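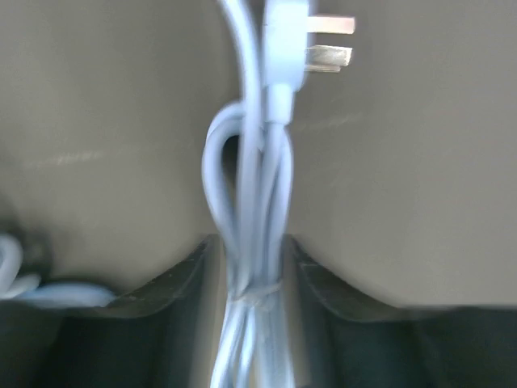
Save games on a homemade handheld cartridge: my project report

I picked this one because I lost a whole August of progress on a puzzle game when I was younger and I've never quite got over it! So my project was to build a cartridge menu that copies your saves to a memory card every time you quit a game, and see whether people would trust it.

The menu program is called Tonine (a typo I got fond of). It's written in C and the first version was awful. It copied the save before the game had finished writing it, so you'd get a file that looked fine and then loaded as a blank slot. I put in a short wait and a second read to compare the two copies, and that sorted most of it.

For testing I used 12 games and did 442 saves altogether, spread over three weeks of evenings. Eight of them came back damaged, all from the same racing game, which uses a bigger save type than the rest. I should have spotted that in the planning stage, as my tutor group at Bandton kindly pointed out.

The bit I enjoyed most was the menu screen. My first layout had tiny icons (very pretty, totally unreadable) so I swapped them for a plain list with the last save time next to each title. Scrolling is still a bit jerky if the card is nearly full.

If I carried on I'd fix the racing game first, then add a way to keep two older copies of each save. The code and test log were handed in on 22 March 2024 with this report.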